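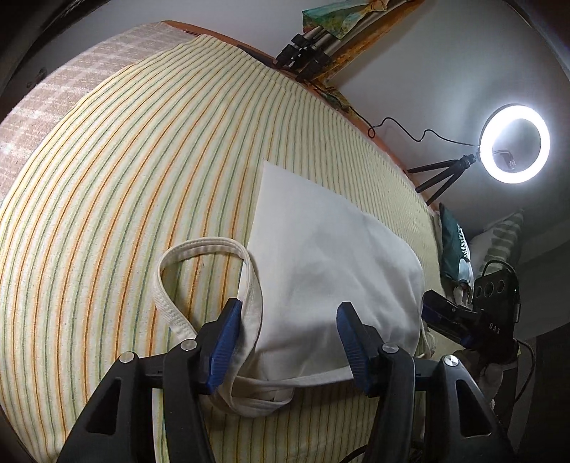

**Trorkside Young Makers - Reading Corner**

# Who makes the rules for robots, and should you believe them?

People who sell robots like the word "safe". It gets printed on boxes and said in adverts in a very calm voice. You should be a bit suspicious of it. Safe for whom? Doing what? Who checked?

Folding up something made of cloth sounds like the least dangerous job in the world. It is also a very hard job for a robot. Cloth flops. It slides, it bunches up, and a strap that was on top ends up underneath. A metal box is the same shape every time you pick it up, but cloth never is. So a lot of people are trying to teach machines to handle it, and one way is for a person to hold a gripper in their own hand and do the job with it, while a camera on the gripper records what happens. Later, a computer studies the recordings and tries to copy them.

That means there are rules to think about long before there is a robot in the house. Some of them are good. Some of them are there to make grown-ups feel better.

## What is a standard?

A standard is a written agreement about how to do something properly. Plugs have standards, and so do bicycle helmets and the bars on a cot. Robots have them too. A group of people who know about the subject argue over the words, often for years, and then publish them.

A standard is not always a law. Sometimes a law says you must follow one. Sometimes a company follows one because its customers ask. And sometimes a company says "we follow best practice", which might mean a thick folder of careful tests, or might mean that somebody had a think about it over lunch. You can't tell from the words.

## Rule: keep fingers away from the pinching bits

Look at any gripper with two fingers. The part that squeezes the cloth is easy to spot. The other places that could pinch you are harder to see - the joints, where one bar swings past another.

A good safety rule names those places. A poor one says "take care when using the equipment". Take care of what? When Ilona Szénási wrote the rules for our Calstead workshop, her first try had that sentence in it. She crossed it out and wrote "Hold the handle only. Never put a finger between two bars, even when the gripper is still." That is much better. You can tell whether somebody is doing it or not.

This is a handy test for every rule you meet. Could you stand at the side of the room and see it being broken? If you couldn't, it may be more of a wish.

## Rule: there must be a way to stop

Big robots in factories have a stop button, usually large and red. Anyone nearby should be able to reach it and should know what it does.

I have a question about stop buttons, and you should ask it too. What happens after the stop? If a robot is holding a jumper and the power goes off, it might keep its grip, or it might let go. Letting go of a jumper is fine. Letting go of a kettle isn't. "It has a stop button" is only the start of an answer.

A hand-held gripper has a person on the end of it, so the stopping is done by the person. People are quite good at this. They also get tired and bored, which is why our workshop has a rule about breaks: 24 minutes of practice, then you put the gripper down and do something else. Why 24? I asked. Zewditu Wubshet told me the timer on the old cooker only went up to 24 properly. So there you are. Some rules have a great deal of science behind them and some have a cooker.

It isn't a bad rule, mind you. Breaks are sensible. But nobody should pretend that the number is magic.

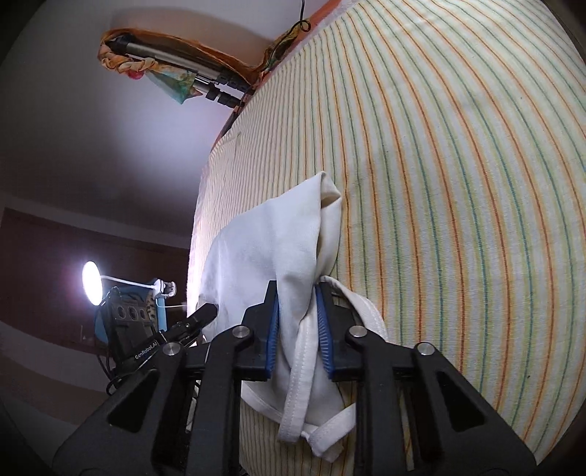

*Two grippers at work on the white cloth, with the striped one underneath.*

## Rule: mind the cables

Equipment has cables, and cables loop about. A loop can catch on an elbow or get dragged into a joint. The usual advice is to keep them clear of the moving parts and off the bit of floor where people walk.

Everybody agrees with this rule. Then everybody gets busy. If you want to know whether a rule is really being followed, don't read the poster. Go and look at the room on an ordinary afternoon.

## Rule: ask before you record

This one gets left out of a lot of books about robot safety, and I think it matters most.

A camera that is meant to watch cloth will also see whatever is behind the cloth. It might see a bedroom wall, a lamp, somebody's arm. If recordings are going to teach a machine, then people ought to know before the camera goes on. They should be told:

- what is being recorded
- who will get to watch it
- how long it will be kept
- how to say no, or change their mind

"It's only for training" doesn't answer any of those. If you are a child, a parent or carer should be asked as well, and you should still be asked yourself.

## The trouble with "it passed the test"

Let's make up a robot and call it Momis. The Momis people say it can fold a bag, and that it passed its test. Good. Now get your pencil out.

Suppose it had four tries and managed three. Is that a pass? It depends what the rule said before they started. If the rule said "three out of four", it's a pass. If they picked the rule afterwards, it's a cheat, even if no one meant it to be.

Was it the same bag every time? Was the light the same? Had someone laid the straps out neatly first? A machine that learned on one kind of bag under a bright lamp may be useless with a woolly sock in a dim room. Nobody lied. The test was just smaller than the advert made it sound.

## Try it yourself

You don't need a gripper for this. Borrow two wooden spoons and an old T-shirt, and ask a grown-up for a clear table.

1. Write your rules before you touch anything. Say what counts as "folded".
2. Fold the T-shirt using only the spoons.
3. Ask someone else to follow your rules while you keep quiet.

They will almost certainly do something you didn't expect. Perhaps they roll it into a sausage and say that it counts. Read your rules again - does it? If it does, change the rules, write down what you changed, and have another go.

Grown-ups who write standards do this too, with more paper.

*Page last changed 29/07/2018. If you think one of our rules is silly, write it on a slip and put it in the box by the door. Ilona reads them.*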